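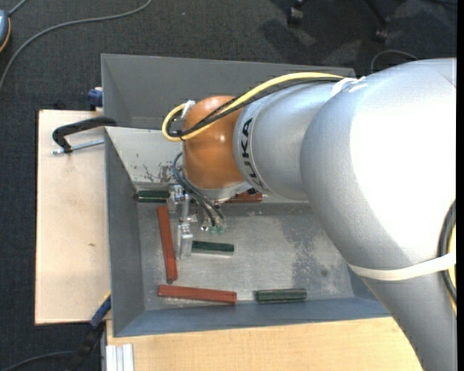
*Bin picking cell, gripper down in the first bin. The black cables and the yellow cable pass over the orange wrist.*

# Arm stops with collision error only when picking near the bin wall

Posted by **tilde_k** on Mar 15, 2023

Hello all. I have a problem with our picking cell and I hope somebody has met the same.

We use a KUKA arm with a pneumatic gripper to take metal bars from one bin and put them in the second bin behind it. The vision and grasp planning software is Prorness. The bars have two colors, red and green, but for the planner they are the same part.

For the first weeks everything was good. Since November we get a stop with "collision detected on axis 5". It comes only when the bar lies near a wall of the bin. In the middle of the bin it never happens. After the stop I must move the arm up by hand in slow mode, acknowledge the message and start again. On a bad shift I do this 14 times.

What I have tried already:

- Put the collision threshold higher. There were fewer stops, but then one finger was pushed against the bin floor and got bent, so I put the old value back.
- Calibrated the camera again. The error against the calibration plate was small, same as before.
- Changed the gripper fingers for new ones.
- Reduced the approach speed. The stop still comes, only later in the movement.

The log says the path is free every time. When I stand outside the fence and look at the arm after a stop, sometimes the gripper does not touch anything. This is the part I do not understand. How can there be a collision when there is no contact?

My boss wants to switch the collision detection off for this program. I do not want this, but I have no better proposal at the moment.

---

## Answers

### Answer by Duarte Frade (accepted)

I had almost the same fault in a cell we built at Brandão, and there it was the cables and hoses.

The collision detection does not know what is touching the robot. It compares the motor torque it expects with the torque it measures. A hose package that is too short, or that is pulled tight over the wrist, gives extra torque on axis 5, and for the controller this looks like a collision. Near the wall the planner must tilt the gripper more, so the package is bent or pulled more. In the middle of the bin the wrist stays nearly straight and you see nothing.

In your picture the yellow cable makes quite a tight bend on the left side of the orange wrist, and the black cables go nearly the same way. From one picture I cannot say that it is the reason, but I would begin there.

How I would check:

1. Load a simple test program without the planner. Keep the bin empty and the fingers well above the edge.
2. Go in T1 to the tilted pose from one of your failed picks. Move axis 5 and axis 6 alone, slowly, and watch the cables. Stay outside the fence and let the enabling switch do its work.
3. Record the torque of axis 5 in this movement.
4. Stop, lock out the cell, release the air pressure. Then open the ties at the wrist so that the package has more free length. Secure it lightly again, without a tight tie, and repeat the same movement.

If the two torque curves are clearly different, you have found it. In our case the peak was almost gone after we gave the hoses a longer loop.

Check also the load data. If you changed the fingers and the new ones have a different weight or length, the expected torque is wrong from the start.

And please do not switch the detection off. It is not a safety function for persons, for this you have the fence and the safety controller, but it protects your wrist gearbox. Ask your boss what a new wrist costs and how many weeks it takes to get one.

> **tilde_k:** Thank you, this was very helpful. The peak is there also with an empty bin, always in the same pose. With the ties open it goes down a lot. I also found that the load data were still for the old gripper – my mistake. Now I made the loop longer and limited the tilt in Prorness. Yesterday we had 1,129 picks and one stop, and for that one a bar was really stuck under the finger.

> **Duarte Frade:** Good. Look at the loop again after some weeks, the ties can move. And take care that the longer loop does not hang on the bin edge.

### Answer by anau_user

We had many stops also with Anau software. Reinstall and update the firmware, after this it was ok for us.

> **tilde_k:** Which firmware, of the robot or of the camera?

### Answer by m_oss

I agree with the accepted answer, I want to add only one thing. Are your bins fixed well? Ours were held with clamps on a board, and one clamp got loose from the small pushes of the gripper. The bin moved 8 mm and the planner still had the old position, so it put the finger onto the wall. That was a true collision, but the log also said "path free", same as yours. We made a pencil line on the board along the bin and look at it at the beginning of each shift. Later we bought a fixture from Biltberg, but the pencil line found the fault.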